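Number portability lookup (Skurkavari Wiki, the voice routing pages)

I wrote the first version of this article back when our wiki had almost nothing on porting, and I keep coming back to patch it (last big edit July 17, 2022). It's long, it wanders a bit, and I've left my own opinions in because the wiki lets us do that!

A number portability lookup is a quick question that a phone network asks before it sends a call anywhere: which carrier serves this number right now? People take their numbers with them when they switch providers, so the leading digits only tell you who the number was first handed out to. If you route on the digits alone, the call often still gets there, but it may pass through a carrier who has to forward it, and somebody along the line pays extra for that.

Background

Before porting existed, routing tables were pretty simple. A block of numbers belonged to one carrier, you put the block in your table, and you were done until a new block came out. I still have a soft spot for those tables. You could read one on paper and understand it.

Porting broke the link between the block and the carrier. In North America the fix was to give each switch (or group of customers on it) a routing number of its own, called the location routing number, or LRN. When a customer ports, the central database ties the phone number to the LRN of the new carrier. The phone number stays the same on the outside, and the network steers by the LRN on the inside. Other countries do it differently. Some use a prefix stuck on the front of the number, some have the original carrier pass the call along, and a few leave it to the operators to sort out between themselves.

How a lookup works

Our own setup at Skurkavari is a fair picture of how smaller carriers do it. A call comes in to the session border controller, which sends a SIP INVITE to the lookup server. The server answers with a 302 redirect, and the contact header in that reply carries two extra parameters. One is rn, the routing number. The other is npdi, which just says the lookup has been done, so that the next network doesn't pay to do it again. If the number was never ported, you get npdi back without any rn, and you route on the dialed digits as usual.

ENUM over DNS is the other common way in. It's light and fast, and I like it a lot, but the error messages are thin and new people on my shift tend to find it confusing (I certainly did). Zurker, the lookup server we run, speaks both, and we keep SIP for live calls and ENUM for the batch jobs that re-rate old call records.

Local copy or remote query

There are two ways to get the data. You can query somebody else's server for each call, or you can keep a full copy of the database on your own machines and update it all day long from a feed. Remote queries cost little at low volume and need next to no care. A local copy costs more up front, but the answers come back in a couple of milliseconds and you don't stop routing when a link to the outside goes down.

We started with remote queries through Mirzaei and moved to a local copy in April, after a bad evening when the link flapped and calls kept timing out. I'd push for the local copy again, no question. The one thing I'd do differently is load it on a spare server first, because the initial load took up to 12 hours and we'd planned our change window much too tightly!

Caching

Caching sounds harmless and I'm wary of it. A customer who ported this morning expects calls this morning, and a cached answer will happily send them to the old carrier until it expires. Zurker lets you set the lifetime per route group. We keep it short for live traffic and let it run longer for the rating jobs, where a slightly stale answer only means a slightly wrong line on a report.

Effect on least cost routing

Lookup has to happen before the least cost routing step, and I've seen people wire it up the other way around. The rate deck is keyed on prefixes, so if you price the dialed number and only then find out where it really lives, you've picked a supplier on the wrong rate. With the lookup first, the LRN goes into the rate table in place of the dialed number. Jurisdiction is messier. Most suppliers rate a call as interstate or intrastate by comparing the calling number with the LRN, but a few of ours use the dialed number, and Catov (our rating package) has a switch for that on each supplier's page. Check it against the contract, every time a contract changes.
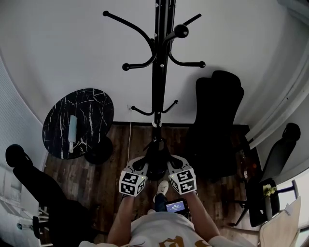

What happens to a call when the lookup server doesn't answer?
The call goes ahead on the dialed digits once the timer runs out, and the record is marked so that rating can run the lookup again later.

Known problems

Toll-free numbers need their own database, so leave them out of the LRN lookup. Emergency and short codes should skip the step too. Malformed numbers are the most common complaint on our tickets, usually a missing country code or a stray plus sign, and I'd clean those up at the border controller before anything else sees them.

See also: Least cost routing; SIP redirect responses; ENUM; Jurisdictional rating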